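Tungate Play Cafe: Toy Corner and Seating Inspection
Checked by: Lieven Visser
Month: December

1. Entrance gate
Latch closes. The supplier, Gudik, calls it self-closing. It closes itself if you push it. Marked as FAIL until the spring is replaced.

2. Soft toys, seams and labels
Pulled every seam by hand. "Surface washable" on a swing tag tells me very little, so I went by the stitching. Shelf tally is 47 against 53 on the old list, and I don't believe the old list. PASS, with the list to be redone.
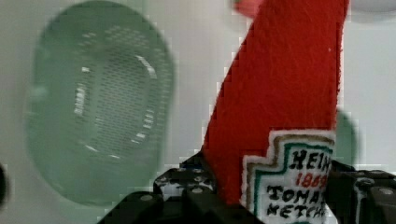
Item 2: red felt ketchup bottle, embroidered label.

3. Small parts
Anything with glued-on eyes goes in the bin, whatever the packaging says about age. Two bears removed. I was told they had been removed last time as well.

4. Toy washing log
Every line is filled in with the same pen and the same handwriting, down to the last day of the month, which hasn't happened yet. FAIL. Loose fluff and worn patches are easy to find with a thumb, and a log can't find them for you.

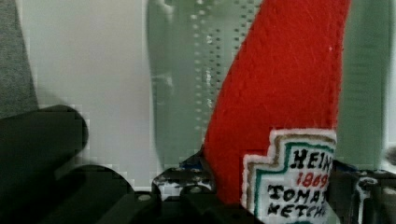
Start a new sheet and initial each wash when it comes out of the machine. If a week was missed, leave it blank. I would sooner read a blank.

5. Floor mats (Flikasport)
Edges lifting by the radiator. Tape is not a repair. FAIL.

6. High chairs (Leemans)
Straps hold on all but chair 2. Sold as "maintenance free," yet the screws needed a half turn. PASS except chair 2.

7. Storage bins
No lids, no splinters, no sharp rims. PASS, to my surprise.

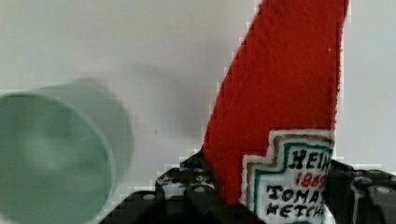
8. Fire exit
Clear at 9:30 a.m. Stroller parked across it at 10:15. The sign is not working. FAIL.

Score on last report: 91. I can't see how anyone got there. Recheck items 1, 4, 5 and 8 before reopening the corner.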